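## Team shirts: sorting, folding and handing back

The fall kit is in. Tredance Sports delivered the last two cartons on Monday, and everything is now in Room 2 at the Sadmont Community Center, on the shelves along the back wall. If you play in any of our leagues and you were measured in March, your shirt is there or will be by the end of the week.

This item covers three matters: how the shirts are being folded this season, how to wash them, and what to do with an old one you no longer wear.

### Folding

Last year the shirts went into the bins any way they fit. By the second month people were pulling out half a bin to find a medium, and the ones at the bottom came out with creases that did not hang out. This year every shirt gets folded the same way before it goes on a shelf.

The method is simple. Hold the shirt up by two corners and let it drop to its full length. Give it one shake so the sleeves fall free. Lay it face down, bring each side in to the middle, turn the sleeves back on themselves, and fold from the hem up to the neck in two moves. The size label should end up on top. If it doesn't, the shirt was face up when you started, and it is quicker to begin again than to dig for the label.

Thin fabric is harder to manage than the heavy cotton we had before. It slides, and the lower half bunches up if you set it down too fast. Lower it slowly, hem first, and pull the cloth straight before you make the first fold. A clean floor works as well as a table and gives you more room. Please sweep or vacuum first. Lint shows on the red.
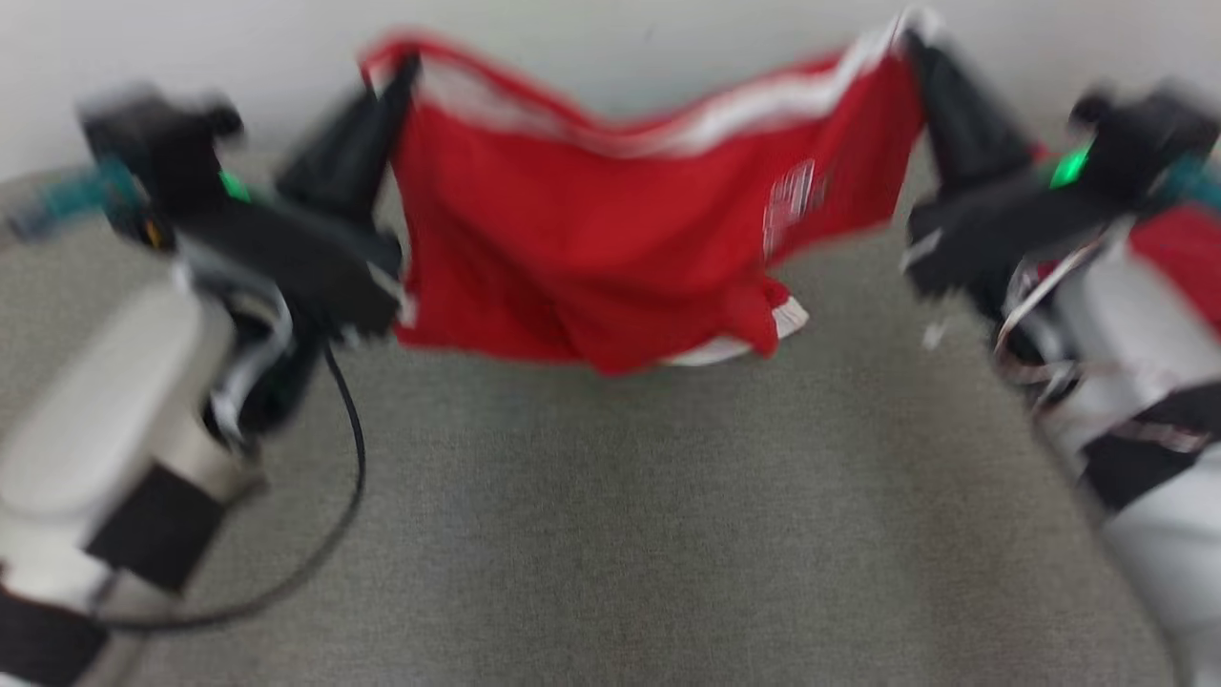
A reply to last month's item, from Lendau, asked for the shirts to be rolled instead of folded. Rolled shirts take less space in a sports bag, the letter said, and they come out with fewer hard lines across the chest. It also pointed out that a roll stays together when someone reaches past it, where a folded stack tips over.

Those are fair points, and for your own bag rolling is fine. On the shelves we are staying with the flat fold for now. The shelves are deep and low, and rolls tend to go to the back and stay there. The size labels are also easier to read on a flat stack. We will look at it again in March when the spring order comes in.

### Washing

Wash the shirts inside out in cold water, no warmer than 30 degrees Celsius if your machine has that setting. Keep the reds away from anything white for the first few washes. No bleach and no fabric softener. Softener leaves a film on thin sports fabric and it stops breathing the way it should.

Do not tumble dry. The trim shrinks at a different rate from the rest of the shirt and you end up with a wavy edge that no iron will fix. Hang it from the hem, out of direct sun. Most of them dry overnight indoors.

If you do iron, use the lowest setting and keep off the printing. Put a dish towel over it if you have to go near it.

### Old shirts

There is a return bin by the door of Room 2. Anything washed and in one piece can go in it, in any color or size. Small tears along a seam are fine – the mending table handles those on Saturday mornings. Shirts with holes in the body, or with printing that has mostly flaked off, are cut up for cleaning rags.

Please check that what you return belongs to the club. We have had several regular T-shirts in the bin, along with one good sweater, which is at the front desk if it is yours.

Georgiev Tailoring on the corner will still take up a hem or move a side seam for club members at the usual price. Bring the shirt already washed, as it may pull in a little the first time.

### Pickup

Shirts can be collected any weekday evening from six to eight. Give your name and your league at the desk and someone will bring yours out. Please don't take one from the shelf yourself, even if you can see your size. They are assigned, and last year's mix-ups took weeks to sort out.

If yours is the wrong size, bring it back unworn with the tag on. Swaps depend on what is left over. We have a few spares in small and extra large and very little in between.

People who can give an evening to folding should leave their name on the sheet in the hallway.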